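Collecting and Returning Cups from Guest Bedrooms
Kostholm Residence -- Housekeeping Guides

Contents: Before you begin / Clearing the room / Sorting by type / Washing / Removing stickers and residue / Returning personal cups

This guide applies to all residents and household staff who clear drinking vessels from bedrooms at Kostholm. Kitchen crockery is covered in a separate guide. Stainless-steel cups and tumblers are treated here because they are carried out of the kitchen more often than any other item and are the most likely to go missing from the shelf count. In March the residence recorded 171 cups in circulation, of which 29 were personal property.

Before you begin

Knock and wait for an answer. If the resident is absent, bedrooms may be entered only between 10 a.m. and noon. Bring the following:

A shallow tray with a raised edge
Two dry cloths
A lidded container for leftover liquid
A marker and paper tags

Place the tray on the desk or on the floor beside the bed. Do not rest a loaded tray on a mattress.

Clearing the room

Begin with the desk and windowsill, then check the floor on both sides of the bed, and finish with the bed itself. Cups left on bedding need some care. A soft surface gives way when weight is placed next to it, and an upright cup may tip before a hand reaches it. Stand at the side of the bed, do not kneel on it, and lift each cup straight up with one hand around the body.

Take upright cups first. Look inside before lifting. If there is liquid, empty it into the lidded container before the cup is moved to the tray. A cup lying on its side should be turned upright over the tray, and the sheet beneath it checked with the palm for damp. If the sheet is damp, fold it back and check the mattress cover as well. Fleecy covers hold moisture longer than cotton and should be removed for laundering the same day.

The cups most often found together are of two kinds: colored cups with a printed slogan and a bare steel rim, and plain steel cups with no color at all. They are handled differently at the sink and should be separated on the tray from the start. 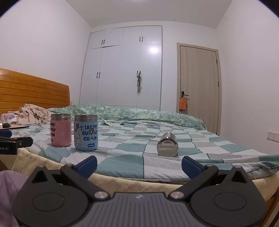
Sanaa Berrada writes that she would keep any cup with stickers on it out of the general wash altogether, as the paper ones lift at the corners after a single soak and the owner is always sorry to lose them. Her suggestion has been adopted in the section on washing below.

Sorting by type

Plain steel cups without a tag belong to the residence and go directly to the kitchen. Cups with printed lettering, stickers or a name are treated as personal until shown otherwise. Write the room number on a paper tag and place the tag inside the cup -- never on the outside, where adhesive may mark the finish.

Washing

Plain steel: Wash in hot water with a mild detergent and a soft sponge. Rinse, then dry at once with a cloth to prevent water spots. Steel wool is not to be used.

Colored, without stickers: Wash by hand in warm water. Pay attention to the line where the color meets the steel rim, as tea and coffee collect there. A soft toothbrush is suitable.

Colored, with stickers: Hold the cup upright and wash the inside and rim only. Wipe the outside with a damp cloth, working around the stickers. Do not soak, and do not place in the dishwasher.

Removing stickers and residue

Stickers are removed only at the owner's request. Lay a warm, wet cloth over the sticker for 4 minutes and peel slowly from one corner. Any remaining adhesive may be rubbed with a little cooking oil, left to stand, and washed off with detergent. Test the oil near the base first if the lettering is printed over the color.

Returning personal cups

Personal cups are returned to the resident's desk, dry and upright, by 6 p.m. on the day of collection. If the room is locked, leave the cup on the numbered shelf outside the pantry and enter it in the log. Cups unclaimed at the end of the month are moved to the cabinet in the linen room.

Questions about a missing cup may be directed to the housekeeping desk, extension 951.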